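# Folding data, second batch

I spent most of Monday rewriting the start condition for the shirt task, so this post covers that and the state of the dataset. The model side can wait.

Background for anyone who skipped the last post: I'm collecting teleoperated examples of a two-arm setup handling clothes on a padded surface. Each example is one episode, with synced video from the head camera and the wrist cameras, joint positions for both arms, and gripper opening. The policy gets trained on all of it. The recorder is a small program I call Vakero. The labeling tool is Mototar, written by Trinidad Tagle, and she has put up with a lot of feature requests from me.

The first batch had 88 episodes. I trained on it and got a policy that hovered. It would bring both arms over the surface, drift a few centimeters, and stay there. Going back through the recordings, I found the reason in the first few seconds of each one. I had been pressing record, then getting my hands settled on the leader arms, then starting the task. Many episodes opened with a long pause at nearly the same pose, and the policy learned the pause very well.

The new start condition:

- Both grippers open, nothing held.
- Both arms in view of the head camera.
- Garment anywhere on the surface, including the far edge, as long as part of it shows in the head view.
- First motion within 20 frames of the record signal, or Vakero throws the episode away.
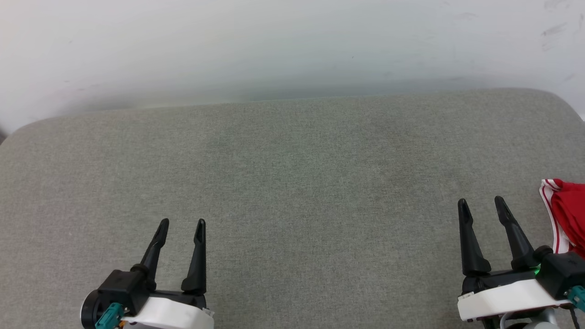 *Head view. Both grippers open, red garment over at the right.*

The third rule is the one I argued about with Zlatko Zupan. He wanted the garment centered every time, on the grounds that a small dataset can't cover much variation and I would be better off with a narrow task done well. I think he is right for the first working policy and wrong for this dataset. If every example starts with the cloth in the middle, the reach is nearly constant, and the network can ignore the image until contact. I want the reach to depend on what the camera sees. We settled on a field in the metadata called `start_zone`, so he can filter down to the centered episodes and train on those.

Light gray upholstery turns out to be an awkward background. It has very little texture at the resolution I feed the network, and the wall behind it is nearly the same brightness. In the head view a bright garment separates cleanly, and anything white does much worse. I ran the Padilla segmentation script over a handful of frames as a check, and its masks for white cloth bled into the wall. I'm leaving the surface alone for now. Changing it would split the dataset in two.

The wrist cameras are there for the last part of the reach, where the head camera mostly sees the back of the gripper. They also see the fingers all the time, which gives the network a fixed reference for where contact can happen. I had considered masking the fingers out to save capacity. I tried it on the first batch and grasp error got worse, so they stay in. 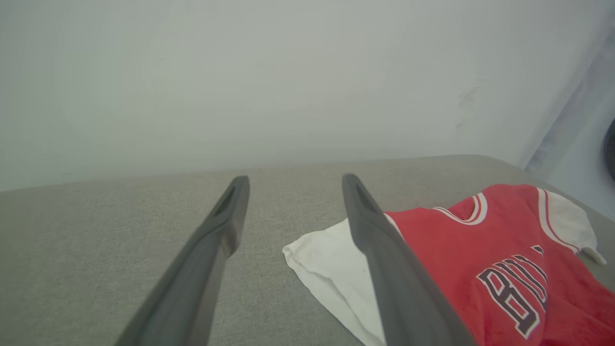 *Wrist view. Red jersey by the right finger, white cloth to its left.*

Garments with printed letters and contrasting trim are useful for a dull reason: I can tell from a single frame which way they are lying. That speeds up labeling in Mototar, where each episode gets a start orientation, a grasp point, and a result. The risk is that the network leans on the print too. Plain shirts need to make up a decent share of the next batch, and right now they don't.

Batch two stands at 133 episodes after the automatic rejects. I dropped another 4 by hand for a timestamp offset between the wrist and head streams. Vakero now compares the clocks when a session opens and refuses to record if they disagree by more than one frame.

Still open:

- `start_zone` is missing on the earliest episodes and has to be filled in from the video.
- Gripper opening is logged as commanded, and I want measured as well.
- The export to the Granmont format drops the result label. Trinidad has a patch and I haven't tested it.

Next session is plain shirts only, with the same start rules.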